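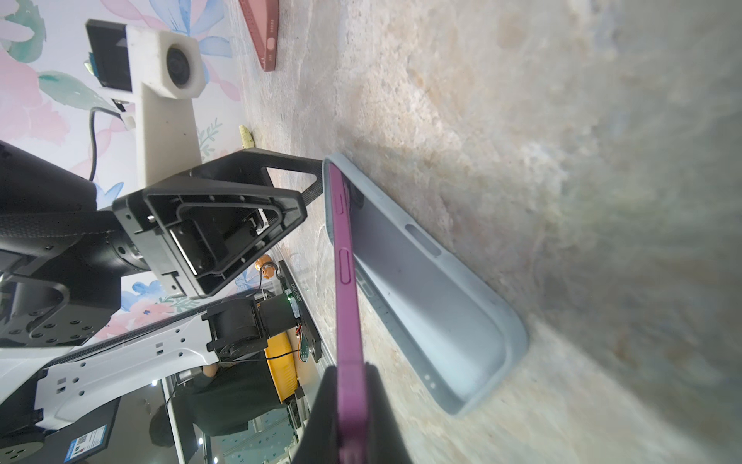
The Akari cell went down at 97 percent of its quota. The log gave the cause as grip drift, left arm, 2 millimeters. The technician on nights opened the Chornovol manual and began with the fingers.
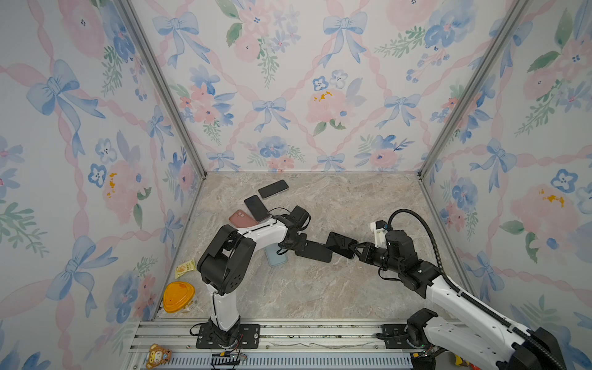
Drift on an Etalow arm usually starts at the wrist. The technician tightened the clamp, zeroed the encoder and called up the two-arm test. Each gripper took a black phone, and the tips were compared at close range. The left one read low. It was zeroed again.

The handoff came next, at half speed. Drallus required 500 clean passes before release; the technician set 1000 and pulled up a stool.
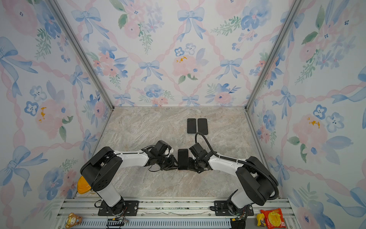
At pass 500 the offset was still zero. The technician wrote the figure down, initialed it and let the count run. By four in the morning the log had a new line, entered by the cell itself: operator present, no action required.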